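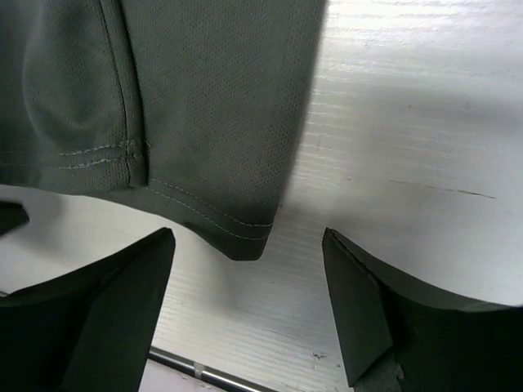
The wrist view at Brisora: gripper open, hem just above the table.

Debora Vitale has 30 minutes before the next run and eats through most of them. Folding, she says, is the easy part to explain. "Everybody wants to see the fold. We spend our days on the grab."

Her group at Brisora collects examples by hand - a person drives the arm, picks up a shirt by the hem, lays it down, does it over. Target is 200 good ones per garment. Mesh is slow going. "It slides. You close on it and you've got one layer when you wanted two."

And the bad ones? Kept, mostly. Nazareno Guerra wanted them thrown out back in January, they argued, she won. "If it only ever sees me get it right, what does it do when the corner swings away?" A long shrug.

Best drivers are not the engineers. Sveva Bellini came over from alterations at Rizzi and had the knack by lunch. "She goes for the seam. I was going for teh corner, like an idiot."

Next is towels, then fitted sheets. She makes a face at sheets. Any date for that? No. Someone calls her name from the other room, and she takes the sandwich with her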